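Obura Two-Arm Workstation – Setup, Care and Repair

The Obura is a two-arm manipulation unit supplied by Ineo for research and training in domestic settings. It is prepared and tested at our Bukulville workshop and delivered with both arms calibrated as a pair. The information on this page applies to the standard unit with black finger grippers. Owners of earlier units should contact the Fundthorpe service centre before ordering parts.

Setting up

The unit should stand on a firm, level floor with its castors locked. Before power is applied, move each arm by hand through its full range and check that it does not meet furniture, walls or the other arm. The work surface must be within reach of both grippers without either arm being fully straightened.

Connect the arms one at a time, left first, and wait for the status light to turn green before connecting the second. The calibration routine takes 2 minutes and must be repeated whenever a gripper or wrist mount has been removed. 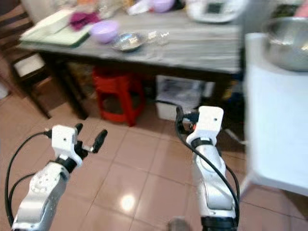 Cable routing is the most frequent subject of calls to our service centre. Each wrist cable must have enough slack for the wrist to turn fully in both directions, and must never be pulled tight across a joint. On the left arm the cable leaves the white wrist mount in a loop and follows the outer side of the arm; on the right it comes down the front and right side. Customers who re-route cables should keep to the same principle – a loose curve at the wrist, and no contact with the gripper fingers. Any cable with a worn or flattened jacket is to be replaced, and must not be taped.

Routine care

Wipe the arm segments with a soft, slightly damp cloth after use. Do not spray cleaner onto the joints. Check the wrist mount screws every 100 operating hours and tighten them with the driver provided. Gripper fingers should be inspected at the same time and replaced in pairs. Joint lubrication is carried out by our technicians at 200 hours and is not an owner task.

Repair and parts

Wrist cables, finger sets and mounting screws are held in stock at Fundthorpe and leave within 48 hours of an order being confirmed. Joint and motor faults require the complete arm to be returned in its original case. Please record the fault code shown on the controller and include it with the return form.

Service enquiries: Rehema Kaijage, Service Coordinator, Ineo Fundthorpe

Page revised 05/05/2023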